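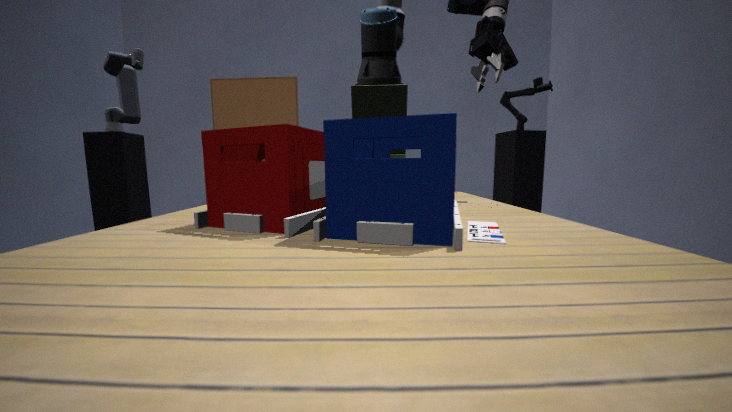
*Red box, blue box.*

2019-09-29

Quick one before bed. Legs gone. Lost 4-3 in overtime away to Kullent and I'm still cross about the third goal, so writing it down to stop going over it.

First period fine. Good, even. Ilari scored off the faceoff, low, stick side, their goalie never moved. Then we sat back. Why do we always sit back. Traian Nedelcu was yelling from the bench to get the puck deep and we kept trying to carry it through three men like it was pond hockey.

Second period - two penalties, both mine. The hook was fair. The trip wasn't, he stepped on my stick, but the ref had made up his mind. They scored on teh second one. Sat in the box looking at my gloves. Palm's worn through on the left, need new ones before the next home game.

Ninh in net was brilliant. Kept us in it for most of the third. Tied it 3-3 with seven minutes left, Brunetti from the blue line through a crowd, and our bench went mad. Then overtime and a bad change, my line again, and that was that. Long handshake line. Their captain said good game and I think he meant it.

Bus home slow. 109 km and the heater only works at the back. Ate a cold sausage roll. Shoulder stiff, ice on it now. 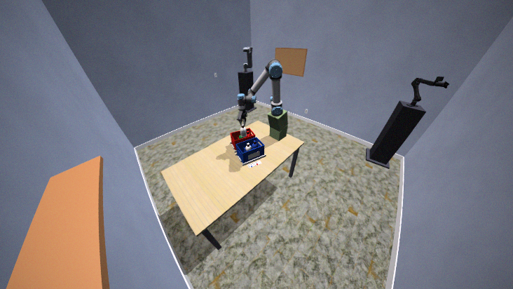 ## For tomorrow

- skates to be sharpened, left one has a nick near the heel
- ring Brunetti re lifts to practice
- gloves!!
- club still short for the ice bill - 2,000 due before the next block of bookings, Traian wants ideas. Raffle again? People are sick of the raffle. Could do a skate night like the one in June but that was roller and half of them fell over
- ask Ilari if he'll swap wings with me, I'm no use on the left at the moment
- find my other shin pad strap, definately had it in the dressing room

Practice is early. Changes, changes, changes, Traian says, we're doing nothing but line changes for an hour. Fair enough. Ice pack's melted down my arm, going to bed.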